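Section 4: Using the Masari unit in the guest lounge

This section is for lounge attendants and shift leads at Skorico sites where a Masari two-arm unit clears and resets the coffee table. Charging and network set-up are covered in the Moriarty dock manual.

4.1 What changes for attendants

The unit takes over lifting, placing and clearing at the table. Attendants still prepare the food, wash the plates, restock the fridge and speak with guests. The lead on shift decides when the unit runs. Time spent watching it is logged as normal work time under the code Miltunico Assist.

4.2 Before a run

1. Check that both gloves are seated to the wrist and free of tears.
2. Check that no cable is caught in an elbow joint. Turn the arm by hand only with the drive off.
3. Ask seated guests to keep their hands clear of the table.
4. Select Table, then Two-hand Lift, on the shift tablet.
5. Press Start and stay within reach of the stop button. 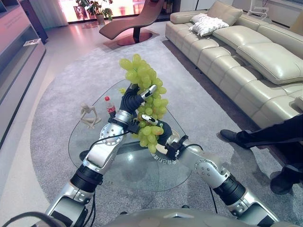
Note: Two-hand Lift is slower than single-hand mode. Do not switch modes to save time when the lounge is busy.

Caution: Do not take an item out of the hands during a lift. Press Hold, wait for the tone, then select Release.

4.3 Laying out the table

6. Wipe the glass and let it dry.
7. Place drinks upright with their caps closed.
8. Leave a gap between items wide enough for the fingers.
9. Select Scan and compare the item list on the tablet with the table.
10. Correct any wrong entry by hand. Report repeat errors to the lead.
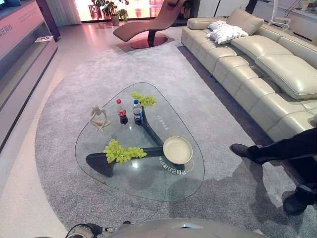
Layout is the attendant's job, and most failed picks are traced back to it. Keep plates and fruit apart during set-up so that each can be approached on its own. With two bottles standing side by side, such as the Coca-Cola and the Pepsi, confirm both names in the list before pressing Start. Decorative items like the small figurine are entered as Fixed, and the unit will plan its path past them. Clear glass can give false readings under strong ceiling light; repeat the scan if the list is short.

4.4 Wrist camera check

The wrist view is used to confirm that the camera feed is live. It is not a safety device. Carry out this check at the start of each shift and again after 8 hours of use.

11. Open Wrist View on the tablet.
12. Move the arm at low speed for 4 seconds.
13. Stop the arm and wait 2 seconds for the picture to settle.
14. If it stays blurred at rest, clean the lens with a dry cloth and repeat.
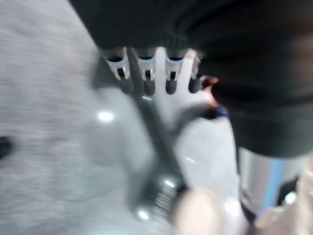
Figure 3. Wrist view with motion blur.

Note: Blur while the arm is moving is normal and does not need to be logged.

4.5 Handing over

15. Park the arms and turn the drive off.
16. Record any stops, drops or guest complaints in the shift log.
17. Tell the next attendant which items are set as Fixed.

An attendant who has not finished the May training module may lay out the table but must not start a run.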